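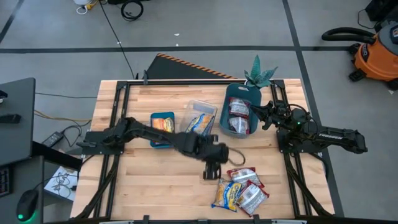 I've been meaning to write up the Titex storage bins since our club bought them in February, and now we've had a good few sessions with them I can finally say something useful. We run a student robotics club, mostly sixth formers plus a few who've gone off to uni and keep coming back, and our project this year is getting a pair of arms to sort snacks out of a pile and into separate containers. It sounds daft until you try it. Crisp packets are horrible things to pick up! They slide, they crumple, and they overlap each other just when you don't want them to, like the yellow one at the front with a red-edged bag lying partly over it. So the containers matter more than you'd think, and the teal bin at the back, the one with the two red and white packets in, is the one I'd buy again tomorrow.

The set came from Fasbridge and cost us 40 pounds, which made a fair old hole in our budget. You get a mix of sizes and colours. I had a grumble about the price at the time (I'd have happily raided the pound shop) but I was outvoted.

First, the good bits. The walls are stiff, so when an arm comes in a bit wide and clips the rim, the bin shuffles along and keeps its shape. The cut-out handle is handy when you're clearing up, because you can hook it with one finger while carrying a laptop in the other hand. And the teal is a lovely strong colour that stands out against our wooden table top. We've had much less trouble telling our software where the bin is than we did with the clear food container, which we still use because the younger ones wanted a hard one in the mix. Clear plastic is a nightmare, by the way. If you're starting out, leave it for later.

Now the moans. They're light, and on a smooth table that means they wander. During our longest run we did 64 picks, and I was up and down nudging the bin back to its mark all afternoon. We tried sticky tack (too weak, and it left greasy dots on the wood), then a strip of rubber matting cut to size, and the matting has been fine ever since. I do think Titex could have put feet on the bottom for that money.

The other thing is the depth. A deep bin is great for keeping packets in, but our grippers have to come down fairly straight or the wrist catches the side, and anyone driving the arms for the first time will catch it. We ended up teaching beginners on a shallow tray and only letting them loose on the bin once they'd managed 4 clean drops in a row. That's worked well, and it gives them something to show off about.

We did also try a Proltent folding crate, borrowed for a couple of weeks. It was cheaper and roomier, but the sides flexed every time something leaned on them and one of the hinges kept popping out. Fine for the boot of a car, no good for us.

Cleaning is easy, just washing-up liquid and a cloth. Ours have a few scuffs by now and I can't say I mind. I haven't put them in a dishwasher and the leaflet didn't mention it either way.

Would I recommend them? For a school or club doing any sort of pick and place, yes, as long as you budget for some matting to go underneath. If you only want somewhere to keep your cables, spend less. We're planning to get one more of the teal ones before the summer open day, if Fasbridge still has them in by then.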